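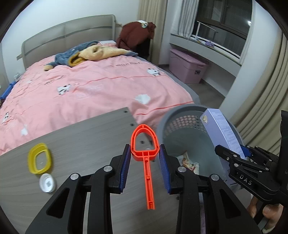 Home Shop Desk and Bedside Storage Care Guides Contact

Clevholm Round Basket, Gray

3 min read

The Clevholm is a round plastic basket made to stand on the floor next to a desk, a side table or a bed. It is one piece, gray inside and out, with a wide smooth rim and a band of oval holes around the upper part of the wall. Most people who buy it use it for wastepaper. It also does fine for yarn, rolled towels, or mail you have not dealt with yet.

Item number: 1723
Color: gray
Weight: 900 grams
Packed: 6 to a carton
Care: warm water and dish soap

The rim

The first version had a thin rolled rim, and customers told us it dug into their fingers when the basket was full. In March we changed to the wide one. You can pick the basket up from either side with one hand, and a liner bag folded over the rim stays put better than it did on the old shape. The outside measurements did not change, so old and new baskets still stack together.

The holes

The ovals let air through near the top and leave the lower wall solid. Pencil shavings and crumbs stay in. If you use a liner, push it down to the bottom before you fold it over, or air gets trapped under it and the bag rides up.

Tall and flat things

Long boxes and cardboard tubes can lean in the basket with the top end sticking out. Lean them toward the table or the wall. The basket is light when empty and a heavy tube on the open side can tip it. We suggest flattening cartons first anyway — they take up most of the room otherwise.

Where to put it

It is meant to sit below the edge of a table so that wrappers and scraps can be swept straight in. We keep ours beside the Hultberg side table, the one with the gray wood-grain top. The two grays are close but they are not a matched set, and we do not sell them as one. In a bedroom it fits between a bed and a nightstand if you have 24 inches of floor to spare.

Keep it away from radiators and space heaters.

Cleaning

Wipe the rim and the inside wall with a soft cloth. A bottle brush gets into the ovals. Do not use scouring powder, which leaves dull patches that will not come out. Stickers can be removed with a little cooking oil, left on for a few minutes and then washed off.

Ordering

Single baskets ship in a plain carton. Full cartons of 6 are sent from the Arruda warehouse and take a few days longer. Lids are not available for this size. For questions about carton orders, write to Erasto Chege through the contact page and include the item number.

Page updated Nov 14, 2018

Back to Storage Next item Top of page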